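Pennington library retires the paper cup

Pennington's public library has stopped supplying disposable cups at its water cooler, ending an arrangement that had outlasted two carpets, three logos and the entire videocassette collection.

The change took effect in March 2025 and covers the main reading room, the children's corner and the upstairs meeting room, which has its own cooler and, by long tradition, its own opinions about everything. Patrons are now asked to bring a bottle and fill it. Those who arrive without one can borrow a plastic cup from a rack beside the front desk and return it to a grey tub when they are done.

According to the notice taped to the cooler, the library was going through some 2,000 paper cups a month at its busiest. The notice doesn't say how many of those were used for water. Staff have over the years retrieved them from plant pots, window ledges and the large-print westerns, filled with pencil shavings, apple cores and, during one memorable long weekend, a goldfish. The goldfish was rehomed. The cups went to landfill, their lining having ruled them out of the town's recycling stream.

The borrowed cups come from Kallwood, a housewares supplier on the highway side of town, which sold the library 100 of them at a discount. They are sturdy and cheerful and they stack. They are also exactly the sort of thing that goes home by accident in a tote bag, and the library has budgeted for this. When the number on the rack drops below 90 there will be a polite sign. What happens after the polite sign has not been decided, though a less polite sign has been mentioned.

The coolers present a difficulty of their own. Both are older models made by Prasora, with the tap set low over a shallow drip tray, at a height evidently chosen by someone who had never met a bottle. Anything taller than a coffee mug has to go in at a slant, and a bottle held at a slant fills to about the halfway mark before it begins returning the water to the floor. A taller tap can be fitted. The part costs $186 per cooler and has been on order long enough for the library to have stopped giving dates.

In the meantime the approved technique is to fill a cup at the cooler, carry it to the counter under the window and pour from the cup into the bottle. A rubber mat has been put down for the purpose, along with a dishcloth on a hook. First-timers tend to tip the cup too quickly, at which point the water abandons the neck of the bottle and travels down the outside, into the sleeve and along to the elbow. Slower is better. Regulars have the knack by now and have been seen giving advice to newcomers, which was not requested but is in keeping with the general character of the reading room.

Insulated bottles have proved the most popular choice among patrons, to judge by the lost property shelf, where several are waiting to be claimed. The library reminds their owners that a bottle left with milk in it will be held for one day only, and that this is generous.

Reaction has been mild by Pennington standards. The suggestion box has produced a handful of notes in favour, one against, and one concerning the parking lot that appears every month regardless of the topic. The note against argued that paper cups were more hygienic and also a useful size for holding buttons. The library has replied, in the binder kept for replies, that borrowed cups are washed every evening on the hot cycle and that buttons may be brought in a container of the patron's choosing.

The Lavberg Street branch will follow once the main library's arrangements have settled. Lavberg Street doesn't have a cooler at all, only a drinking fountain with a reputation for enthusiasm, so the paper cups there were mostly a form of self-defence. Patrons at that branch are advised to stand a little to the left until the pressure has been looked at.

Leftover paper cups, of which there are two unopened sleeves, have been set aside for the children's seedling program. Beans go in at the end of the month. Families taking part should bring a spoon and a shirt that can get dirty, and leave their cup on the sill with a name written on it in marker – pencil has been tried and doesn't survive the watering.

Both coolers are on during regular opening hours. The upstairs one is turned off at closing along with the lights, and takes a few minutes to chill again in the morning, so early arrivals who like their water cold should try the one in the reading room first.
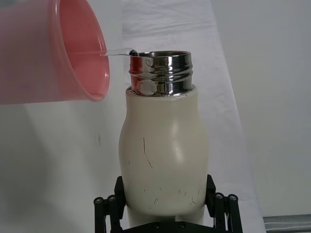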